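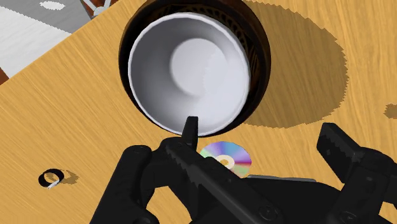
*3 min read*

# Call for participants: robot open day at the Holberg workshop, December

We are looking for 16 people to take part in our open day at Holberg, in the old part of the Plekholm building. You will try to guide a robot arm through small table tasks, first in simulation and then on the real arm, and tell us what was easy and what made you angry. You do not need to know programming. It is enough that you can use a mouse and have patience to try the same thing several times.

The open day is organized by Cernunow together with the teaching group of Sumaiya Seneviratne. Last year we only gave a demonstration, and the visitors stood behind a rope and watched. Many of them wrote on the feedback paper that they wanted to touch something. So this year a part of the day is for participants, and the demonstration for the general public comes after it.

## What you will do

The simulated tasks are with household things on a wooden table: a white bowl sitting in a dark round container, a compact disc lying flat near it, a small black ring. You see the table from close to the gripper, with the fingers in the lower part of your screen. This view needs some time to get used to, and we give you a free practice before anything is recorded.

The day goes like this:

- 8:30 – doors open, coffee, signing of the papers
- 9:00 – short introduction by Máté Szabó and free practice in the simulator
- 10:00 – simulator tasks, each person at their own screen
- 12:00 – lunch (we pay, please tell us what you do not eat)
- 13:00 – the real arm, in groups of four
- 15:00 – talk about the day, all together
- 16:00 – the public demonstration starts, you are welcome to stay

In the simulator you can make any mistake you want. Press reset and the table is again as in the beginning. With the real arm the speed is limited, and one of our people stands next to the stop button all the time. Please do not come in a scarf or with long open sleeves, and long hair must be tied back.

## Who can apply

You must be 18 or older and able to follow spoken instructions in English. We would like to have a mixed group: people who work in kitchens, shops or care homes, students, retired people, also people who do not like robots very much. If you worked with robot arms as your job in the last two years, please come to the public demonstration and leave the participant places for others.

The workshop is on the ground floor and there are no steps. Some tables can be lowered for a wheelchair. Write this in your application so we prepare the right place for you. If you are left-handed, write it too, we have two stations with the controls on the left side.

## What you receive

Each participant gets a gift card of 30 dollars for the Rathnayake bookstore and the lunch. Travel from inside the city is paid back if you keep the ticket. We cannot pay for hotels.

We record your hand controls and the movements of the gripper. We do not record your face or your voice. In the afternoon talk somebody takes notes by hand, without names. You can stop at any moment and you still keep the gift card.

## How to apply

Send us a message through the form on the Holberg page, with the subject "Open day participant". Please write:

1. your name and a phone number
2. what you do during a normal day (work, study or other)
3. why you would like to come, maximum 2000 characters – a few sentences is also fine
4. food, access or other needs

We answer to everybody, also when the places are full. In this case we ask if you want to be on the waiting list, and we call from this list until the evening before.

For questions about the tasks and the arm please ask for Máté Szabó. For questions about payment, access or the papers ask for Sumaiya Seneviratne. The public demonstration is free and no registration is needed for it. Children can come to the demonstration together with an adult.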